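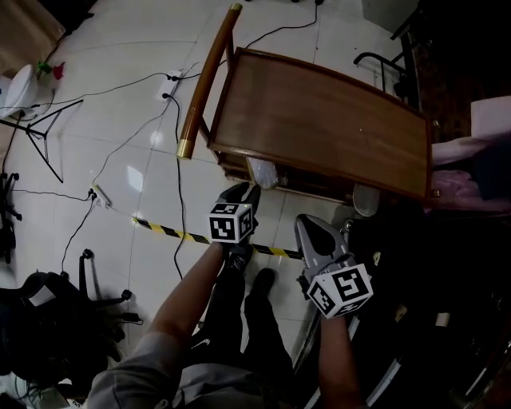 # Visit report: Gevwood fitting rooms, Ikdale

Visited in January, on the supplier open day. Present for Brurar: Zübeyde Toprak and the undersigned. Our guide was Sevim Soylu, who looks after the building side at Gevwood: floors, power, furniture, access.

Purpose of the visit: to look at how Gevwood lays out small working rooms with a hard floor and no raised deck, before we commit to the same finish on the second floor at Ağca.

## Access and approach

Entry is from the yard. Visitors sign in at a hatch and are given a badge and a one-page floor plan. The plan was out of date in two places – a partition had moved and a store had become an office – but the room numbers were right. The corridor is 33 meters long and has the same tile as the rooms, laid without a threshold, so a cart can go from the yard door to any desk without a bump.

## Floor

The tile is white and glossy, and it runs through under the furniture. Gevwood chose it for cleaning. Dust and offcuts show up at once, and a single pass with a flat mop is enough at the end of a shift. Ms. Soylu gave three drawbacks without being asked: glare near the windows in the afternoon, noise from casters, and scuffs from dark soles.

Zübeyde asked about slip rating. The data sheet is to follow. Until we have it I would not specify the same product for Ağca, where people come in from outside in wet shoes.

Yellow-and-black striped tape runs diagonally over the tile. We discussed tape in general at some length. Gevwood's experience is that edges lift first where chairs cross, and that a lifted edge should be cut back and replaced the same day. Residue comes off with citrus cleaner and a plastic scraper. Metal scrapers have marked the glaze in one of the other rooms.

## Power and cables

There are no floor boxes. Power is brought in by white power strips, one of them lying out on the tile, and many black cables run across the floor from one place to another. On a white floor the black cable is at least easy to see.

For our own use I would still want the following:

- fixed outlets on the wall side of each desk
- strips mounted under the desktop
- rubber cable ramps at any point where a chair or cart has to cross
- a tag at both ends of every cable

Ms. Soylu said that floor boxes were priced at the design stage and dropped. Cutting the slab would have delayed handover by 2 weeks. She would include them if she did the job again.

## Furniture

The desk is wood with a brown top, and its near edge has a darker wood trim. We were told Gevwood keeps its older desks as long as the joints are sound and replaces only the tops. I think the policy is a good one. The edge is the part that takes the knocks, and a separate trim can be renewed without touching the rest.

A long wooden pole with brass ends leans against the side of the desk. Long items need a proper place on a floor like this one, as a smooth end on glazed tile can slide. A pair of wall clips would do it. We have spare clips at Brurar under stock number 1202.

The office chairs are on casters. Gevwood's stock is a mix of hard and soft wheels, and the difference is obvious to the ear. Soft wheels only for Ağca.

## Other rooms

The second room had the same tile in a matte finish and was easier on the eyes. It also held dirt in the grout lines. The third was being repainted and we looked in from the door. The store has steel shelving on both long walls, 89 centimeters of clear aisle, and one light switch, which is at the wrong end.

Coffee was served in the canteen at 10:30. Parking is tight and the yard gate closes at noon for deliveries.

## Points to follow up

1. Slip rating and cleaning sheet for the glossy tile (Gevwood to send).
2. Price for floor boxes in a new slab, second floor, Ağca (Brurar).
3. Sample of the matte tile with a darker grout (Zübeyde).
4. Caster type on the current chair order – check before it ships.
5. Corrected floor plan from Ms. Soylu, with the partition shown where it now stands.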